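README - Stiltville produce sorting set

Hi, and thanks for downloading this! I put the set together to have one tidy place for pictures of pretend groceries being put into clear bins, and it grew into more than I planned. The name is Stiltville because an early version of the table stood on very tall legs. The legs got shorter and the name stayed.

Everything happens on one light wooden tabletop, the butcher-block kind, with strips running the length of it. I love this table. It does make yellow things a little harder to pick out than I'd like, so if your colors look off, check your white balance first. 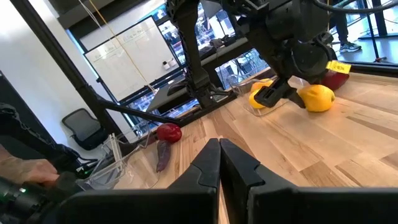

Stiltville, 2024-02-18

Version 6 is the one you have. It holds 1183 short clips, each one covering a single sort, plus a plain text file of labels. I wrote the labels by hand over a lot of evenings, so please forgive the odd typo (and send it to me!).

What gets sorted: lemons, a tomato, a long skinny eggplant, a red bell pepper, plums, oranges and a small watermelon, among others. A few notes on names, mostly for people who plan to search the labels:

"lemon" covers every yellow fruit of that shape, big or small. I used to split them by size and gave up.
"orange" is used for anything orange and round. Some could pass for apricots, and I've gone back and forth on it.
"plum" is the dark red one. In version 4 it was "cherry_big" - sorry about that.
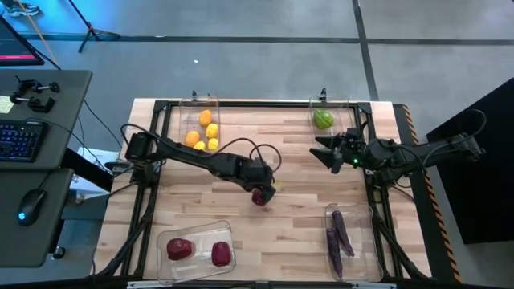

and if your old scripts still look for that label, the file called derkska_names.txt maps old to new. Derkska is just what I call my folder of small fixes. Kovačević is the branch with the stricter checks, and Dotier is the viewer I use for flipping through clips quickly. You don't need either one to open the files.

The bins are clear plastic, and they catch reflections, so outlines drawn around the fruit can wobble near the rims. I fixed the worst 12 and left the rest alone.

Still to do: better notes on the room for each clip, and a cleaner split between training and test. I'm hoping for April on version 7.

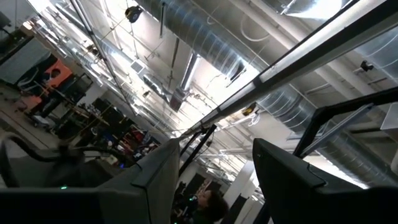
Ducts and lights along the ceiling.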